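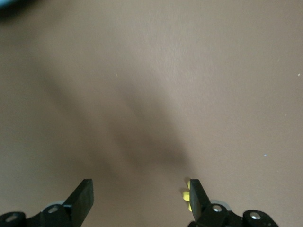

Superficie mate en tono beige, sin estampado ni marcas.

Bremeo amplía a 419 referencias su carta de acabados mates para interiores

La firma Bremeo ha puesto a disposición de distribuidores y estudios de interiorismo la revisión de su carta de acabados mates, que pasa a reunir 419 referencias. La actualización afecta sobre todo a la gama de tierras y arenas, reordenada según el índice de reflectancia luminosa en lugar del código comercial utilizado hasta ahora.

Cada ficha incorpora el valor de brillo medido a 85 grados, la tolerancia cromática admitida entre lotes y el comportamiento del tono bajo luz cálida y luz neutra. Según Zyanya Manríquez, responsable técnica de la carta, la mayor parte de las reclamaciones en acabados claros se debe a diferencias entre lotes aplicados en un mismo paño. «En un mate, una desviación pequeña se aprecia con luz rasante aunque de frente pase inadvertida», señala.

El fabricante fija en 20 cm el lado mínimo de las muestras físicas que deben revisarse antes de cerrar un pedido. La comprobación ha de hacerse en el local de destino y en dos momentos del día, con la muestra en posición vertical si el acabado va a pared. Las cartas impresas anteriores dejan de ser válidas como patrón de color, aunque los códigos antiguos se mantendrán en el sistema de pedidos hasta julio.

Los ensayos de frote en húmedo se han realizado en el laboratorio de Bancombe, con probetas sometidas a 1.000 ciclos. Sebastião Evangelista, que dirigió las pruebas, indica que los tonos medios conservaron el grado de mate inicial, mientras que dos referencias oscuras mostraron pulido superficial y han quedado restringidas a zonas sin contacto – techos y frentes altos.

La distribución corresponde a Figueiredo, que servirá las muestras desde su almacén de Droverness. El plazo para solicitar el juego completo ya está abierto; los pedidos de muestras sueltas se tramitarán a través del distribuidor habitual.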